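FOR IMMEDIATE RELEASE

Gristby Swap Shelf Opens Its Doors to the Whole Town

GRISTBY, February 12, 2023 - Hi, I'm Jytte Vigfúsdóttir, and I have been waiting a very long time to send this one out! The Gristby Swap Shelf, which many of you know as that cold room behind the old Pavley shoe store, is moving into a proper home on Jirholm Street and will be open to everybody in town, member or not.

If you've never been, the idea is easy. You bring in household stuff you don't use anymore (jars, lamps, storage bins, cake tins, the good scissors you own three pairs of) and you take home stuff you will use. No money changes hands at the shelf. You don't have to bring something to take something, either. I get asked that every single week and the answer is still no, you really don't.

We started in November with two folding tables and a space heater that tripped the breaker if you also ran the kettle. In that first stretch we passed along 3,971 items, and 642 different households signed the book at the door. I keep that book myself and I love it. People draw in the margins. One family signs in with a different made-up last name each visit, so I suppose the true number is 641 and a bit.

The new place is 1,825 square feet on one level, with a ramp at the front and a door wide enough to get a dresser through without taking the legs off. (We had a bad Saturday with a dresser.) There's parking behind the building and the number 2 bus stops at the corner.

What's moving fast and what isn't

Baskets and bins go first, always. Put out a stack of plastic ones and they're gone before lunch, any color, lids or no lids. Bottles with a decent cap do well too, and so do mixing bowls. Mugs are slow. We have so many mugs! If you've been thinking about bringing mugs, please think about it a little longer, maybe until summer. 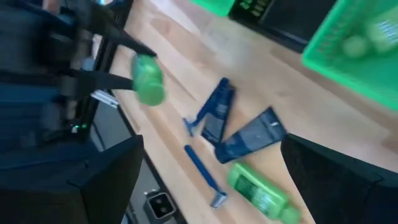
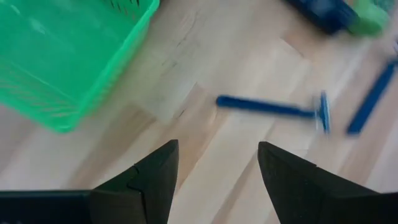
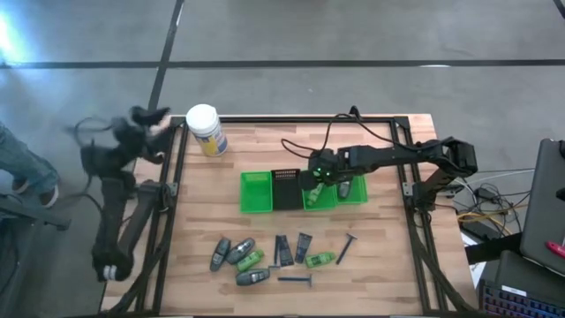 Getting ready to drop off

Give things a wash first if they're washable. Bottles and jars should be empty, with the cap on. Small loose items like clothespins or cookie cutters are easiest for us in a bag with a tag on it saying what's inside, and your handwriting doesn't have to be nice. Mine looks like a spider fell in the ink.

We can take kitchenware, storage, lamps that work, picture frames, curtains, hand tools and board games with most of their pieces. We can't take mattresses, car seats, paint, medicine or anything with a gas tank. Books should go to the Myung Reading Room across the street, where they have actual shelving for them and a much better chair.

If something is too big to carry, leave a note at the desk with your street and a phone number and we'll set up a pickup inside town limits. We only have the one van and it's borrowed, so please be patient with us if it takes until the following week.

Opening day

We open at ten in the morning on the first Saturday after the keys are handed over, and I'll post that date on the front window of the old place as soon as I have it. There will be soup. There will also be a mending table, where you can bring a ripped pillowcase or a coat with a missing button and someone will help you fix it while you wait. Kids can decorate tote bags in the back corner, so dress them in something that can take a little paint.

After opening day our regular hours will be Wednesday evenings from five to eight and Saturdays from ten until three. The old room behind the shoe store stays open on its usual schedule until the move, but please hold on to the big furniture until we're in the new building. I mean it about the dresser.

Press visits

Reporters and photographers are welcome on opening day and can come in an hour early, before the line forms. I'm glad to talk, and I can introduce you to regulars who are happy to be interviewed. Please ask people before taking their picture.

Contact: Jytte Vigfúsdóttir, Gristby Swap Shelf. Leave a message at the front desk during open hours and I'll call you back the same day.

###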